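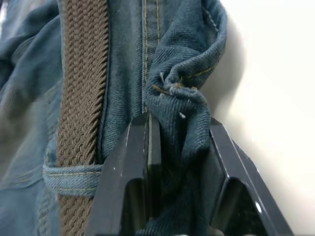
Worn denim with a brown woven strap under the belt loop. The loose threads are in the fold at right.

The second life of a pair of jeans

On the main street of Kerkley, between the pharmacy and a shop for bicycle parts, there is a narrow room where people bring their broken trousers. The workshop is named Kutitz. It opens at 10 in the morning, and in April, when the winter clothes are put away and the light ones come out of the closet, there is often a line at the door before that time.

Most of what arrives is denim. I came with a pair of my own, which I bought nine years ago and which I did not want to throw away. The woman at the counter turned them inside out before she looked at anything else. The inside of a pair of jeans, she told me, is more sincere than the outside.

She showed me first the seams. On good denim the long seam is folded so that the raw edges are closed inside, and then it is sewn with two parallel lines of thread. This is called a flat-felled seam. The thread is very often yellow or gold, and many people believe it is only for decoration. It also helps the mender, who can see quickly where a line has opened.

The cloth itself is a twill, and you can see this in the small diagonal lines if you hold it near to your eyes. In many jeans the blue threads go in one direction and the white ones in the other. When the blue ones are worn away, the white ones stay, and for some weeks there is a pale soft place before there is a hole. This is the right moment to come. At Kutitz a thin place costs half the price of a hole, but most customers wait for the hole.

Loose threads should not be pulled. I had pulled mine for months, while sitting on the train to Cillis, and I was told kindly that I had made the work longer. The mender cuts only the longest ends, puts a piece of soft cotton behind, and sews many short lines over the weak part in the direction of the twill. For this she uses three different blues, because one blue alone looks like a stain.

Belt loops are another matter. They are small, and people lift the whole garment by them. A loop that comes off usually takes a little of the waistband with it, so the waistband must be repaired first. The workshop keeps a box with loops saved from jeans that were beyond help. They seldom match exactly. A loop in a lighter blue can look very nice, in my opinion.

I asked also about belts. A hard belt with a heavy buckle rubs the upper edge of the cloth each day in the same place. A woven elastic one is softer and moves with the body, and it passes easily through a loop that has become tight from washing. The weak point is the stretch. If it is left in the loops when the trousers go into the machine, the hot water makes it tired. In Melis, where I grew up, my grandmother dried such things flat on a towel, and I have returned to this habit.

Last year the workshop repaired 949 garments, and the hope is to reach 1000 this year. My jeans were ready after eight days. I paid 40 for them, and I have washed them twice since then, inside out and in cold water, with the belt hanging on the door.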